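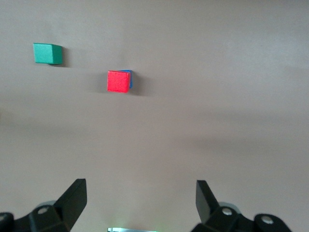 Bench cell inspection after gripper fault
Cell: Dreston bench, pick and place, three soft cubes
Checked by: Lieselotte Rieger
Second check: Torben Rothe
Month: May
Reason for check: gripper closed without a command during the afternoon run, cycle 1731. Finn Ostermann had his hand near the table. No injury.

1. Emergency stop cuts power to arm and gripper
OK. Tested from both buttons.

2. Gripper holds open on loss of signal
FAIL. Closed on the second try with the cable unplugged. The fault log shows code 607 both times. This is the same code as in the afternoon run.

3. Finger screws present and tight
OK. One on the left side took a quarter turn. Marked with paint pen.

4. Fingers open evenly, no rubbing
OK. Opens wide on both sides, clear of the cubes.

5. Wrist cable free of wear
FAIL. Jacket worn through near the second clamp. Probably the cause of item 2, but not proven. Sent a photo to Wadent and asked for a new cable.

6. Cubes apart before start
Comment: red and blue are too close. From the wrist camera blue is mostly hidden behind red, and the program can take the two for one part. Green is fine. Not linked to the fault, but it leads people to reach in and move things. Reset the layout before the next run.

7. Table clear of tools and loose parts
OK.

8. Speed limit in manual mode
OK. Set by Gunther Janssen, password changed.

9. Hands out rule posted at the cell
FAIL. Old sheet was gone. Ottmar to print a new one.

10. Cycle counter and service interval
Service is due every 2000 cycles. Counter agrees with the log.

Result: cell locked out. No automatic runs until items 2, 5 and 9 are closed. Manual jogging is allowed with two people present - one stays at the stop button.

Open: Torben to repeat item 2 ten times with the new cable and write down every code, including ones that clear by themselves.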